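Groltow Readme

Hi! Groltow is a list of furniture words I've been collecting from old catalogs, repair manuals and my grandmother's letters. It started as a page in a notebook and got out of hand. There are 372 terms in it now, and 326 of them have at least one source I trust. The rest are marked "heard", meaning somebody said it to me and I wrote it down.

What's in the folder

One big table, saved as plain text with tabs between the columns. You get the word, what it means in everyday English, the region if I know it, and where I found it. I kept odd spellings as they were, so "strecher" is in there on purpose (see the notes column before you send me a fix!).

Wood and finish words come first. I went back and forth on whether "honey" and "caramel" should be separate entries, and they are, mostly so I could stop arguing with myself. 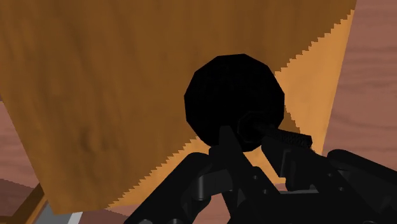 Wood grain, with a black sphere.

Chair parts are the biggest section by a mile. Rails, posts, slats, stretchers, all of it - and every one of those has a rival name somewhere. A top rail can be a crest, a comb or a yoke depending on who you ask, and the Trummer manual uses two of those in the same paragraph. I've listed them all and linked them with a "same as" note.
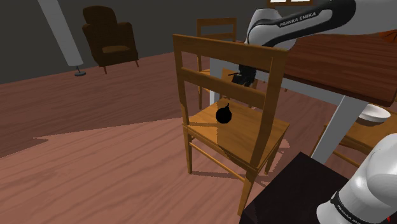

Light brown chairs, rails and slats showing.

Tables are thinner. I did most of them in March with a cold, so please be kind. "Apron" and "skirt" are the same thing here, and "leaf" has 2 entries, one for drop leaves and one for the kind you store in a closet and forget.

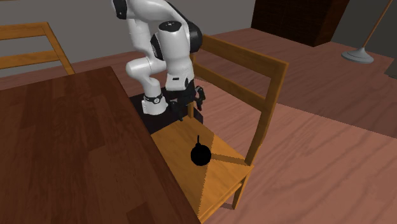 Svenja Fankhauser: I'd split "apron" and "skirt" if I were you. In the shop where I learned, a skirt was the decorative one with a shaped lower edge, and an apron was just the plain board holding the legs together.

Okay, I like that, and it's going into version 2 with a "shop usage" tag. If your shop says it some other way, tell me that too.

Using it

Take it, change it, print it out. Just keep the source column attached. Stokix can open the file as it is, but Hastow chokes on the accents, so save a copy without them first.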